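Listas > Automação > Células e garras > Mensagem

Re: Célula Talleck - câmera do punho depois da troca dos dedos
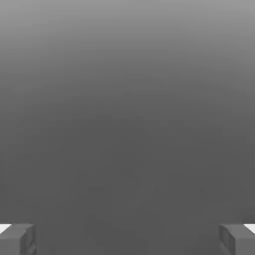 Bom dia a todos,

Respondo à mensagem da Mairéad, que cito em parte mais abaixo. Passei a sexta-feira no modelo simulado da célula e prefiro acertar tudo ali antes de alguém mexer na garra de verdade.

Primeiro, os dedos. No modelo, com a garra aberta, eles ficam nos dois cantos inferiores da vista, com as faces de cima praticamente na mesma altura e nada entre eles. Para mim o suporte da câmera está centrado no modelo e não precisa de correção. Se na célula real um dedo aparecer mais alto que o outro, o problema está na montagem, e eu começaria pelos parafusos do adaptador Bivska.

Segundo, o fundo. Deixei tudo cinza, sem mesa nem peças, para conferir só a geometria da garra. Quem abrir o projeto vai precisar carregar a bancada à parte - ela está na pasta Woldegiorgis, junto com as bandejas.

> Em mensagem anterior, Mairéad Duggan escreveu:
>
> Trocamos os dedos curtos pelos longos na célula Talleck e desde então
> o programa para no ciclo de aproximação. O log acusa "obstrução na área
> de preensão" com a garra vazia. Voltei aos dedos antigos e o erro sumiu.
> Alguém sabe se a máscara da câmera precisa ser refeita? A manutenção
> está prevista para cada 2000 ciclos e eu queria aproveitar a parada.

Precisa, sim. A máscara guardada no Trultito ainda é a dos dedos curtos, e a ponta dos longos passa do limite dela. O procedimento que uso:

1. Abrir a garra até 100 por cento e zerar o curso.
2. Apagar a máscara antiga. Não editar por cima, o Trultito mantém os pontos velhos no cache.
3. Gravar a nova com a garra aberta e repetir em cinco posições até fechar.
4. Deixar uma folga de 6 pixels em volta de cada dedo.
5. Salvar com outro nome e reiniciar o controlador.

Nos cantos extremos, do lado de fora de cada dedo, sobra uma cunha branca pequena no modelo. Incluam as duas na máscara. Se ficarem de fora, o detector pega o contraste e acusa obstrução do mesmo jeito.

Quanto à manutenção, aproveitem a parada para limpar as ranhuras da face interna dos dedos e reapertar o suporte. Desde dezembro já tive de reapertar o meu duas vezes. O torque está na ficha do adaptador, não usem o valor da garra.

Mairéad, se o erro continuar depois disso, mande o log completo e o arquivo da máscara - só o trecho do erro não basta para comparar.

Abraços

2 respostas | 0 compartilhamentos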